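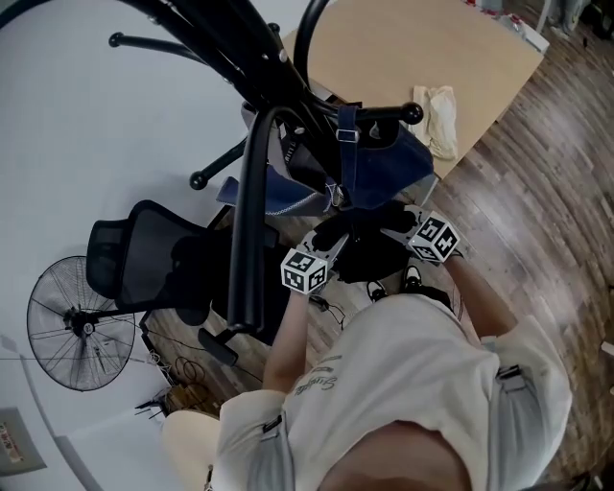

Chapter 6
Learning from Hand-Held Demonstrations

In the previous chapter the demonstrations were made by teleoperation. The operator moved a leader arm, the follower arm copied it, and the joint angles of both were stored. This method gives clean data, but it ties the operator to one table in one laboratory. In the present chapter we study a different method, in which the operator takes the grippers in the hands and does the task with his or her own arms. The robot does not need to be in the same building.

The price of this freedom is that we lose the joint angles. A human arm has no encoders, so the position of each gripper must be found by other means. In this book we use printed markers. A cube with black and white square patterns is fixed to each gripper, and a camera worn on the head observes it. A cube is chosen over a single flat marker so that at least one face stays in view for most directions of the wrist. When two faces are visible together, the estimate of the rotation becomes much more stable, and the reader will prove this in Section 6.3.

6.1 What is recorded

For each moment of a demonstration we want three quantities: the pose of the left gripper, the pose of the right gripper, and the opening of the fingers of each. All poses are first expressed in the frame of the head camera. This frame moves when the operator looks aside, and therefore the motion of the head must be estimated and removed before training. Students often forget this step, and then they wonder why the learned policy drifts to one side.

The relative pose between the two grippers is an exception. It does not depend on the head at all, provided that both cubes are seen at the same instant. For tasks with two hands, such as holding a strap while opening its buckle, this relative pose carries the greater part of the useful information.

6.2 The Babalola set

As a running case we take the Babalola set, which was collected in October in ordinary rooms, with furniture and cables left in their usual places. It contains 374 demonstrations of handling soft objects with two grippers. After the checks of Section 6.4, 269 of them remained for training. A further 25 were kept aside for testing and were never shown to the network.

The rejected recordings are also instructive. The most common fault was that the body of one gripper covered the cube of the other for too long. This happens when the hands come close together in front of the chest, and it is exactly the posture that soft objects demand. The filter called Ima, which we describe in Section 6.5, fills short gaps of this kind from the last known velocity. It should not be trusted for long gaps.

A second fault came from strong curvature near the border of the wide lens. There the straight edges of a cube are bent, and the corner detector gives wrong values if the calibration is poor. We ask the reader to repeat the calibration at the start of every day of recording, also when nothing seems to have changed.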